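March 4, 2020

Budget day, more or less. Cletus Montoya wants the June order list from me before he talks to the people upstairs, so I sat down with the sim on one monitor and the quotes on the other and tried to work out what we really need to buy. Prullo came back at $3,363 for the vise, the base plates and the spare gripper fingers together, which is better than I feared! Moltmont still hasn't answered (second email sent, grumbling to myself).

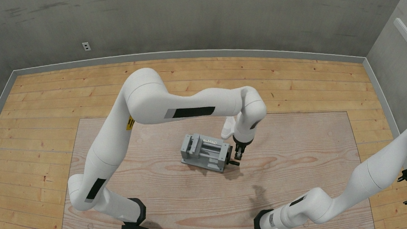 The thing I keep going back and forth on is the second arm. Ximena Gaete thinks we can get through the vise work with one and put the other off a year, and she may be right -- but then every two-arm layout we've tried in sim just sits there. I'd like to price it both ways and let Cletus pick.

Small stuff to add before I forget:

- plywood for the real board, $130 with delivery
- 10 spare fingertip pads
- cable and strain relief, around $25

Trasham does the pads cheaper, but the lead time is awful. Ask Ximena if she still has that contact over there -- and check whether the Prullo number includes shipping!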